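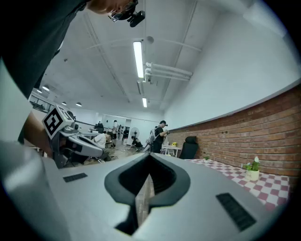
The Lurnholm Institute studies how people argue about money in public, and why the arguing so seldom moves any of it. We are a small research and teaching outfit attached to a political science department that sometimes remembers we exist. Most of what we do happens with somebody leaning over something: a ballot, a budget, a tenant's rent ledger, a colleague's lunch.

What we do

Our longest-running project, the Mallo Survey, asks 3000 households what they think a fair wage is and then asks what they pay their babysitter. The last round brought back 2547 usable answers and a number of letters, several of them polite. The Leitão Seminar meets every other week in term and is open to anyone who has done the reading, or can fake it with some conviction. Visiting fellows share one office and one window.

Who we are

Brock Gosselin has directed the institute for longer than he planned to. He writes on housing protests and local taxes -- in that order if you ask him, in the reverse if you count the footnotes. Teaching is shared among the staff, and graduate students run the archive, which holds 412 boxes of leaflets, banners and minutes from meetings that went on too long.

Visiting

The archive is open by appointment. Our next public day is Sat 22 June, with talks in the morning and disagreement after lunch. Fellowship applications close in February. Please send one copy.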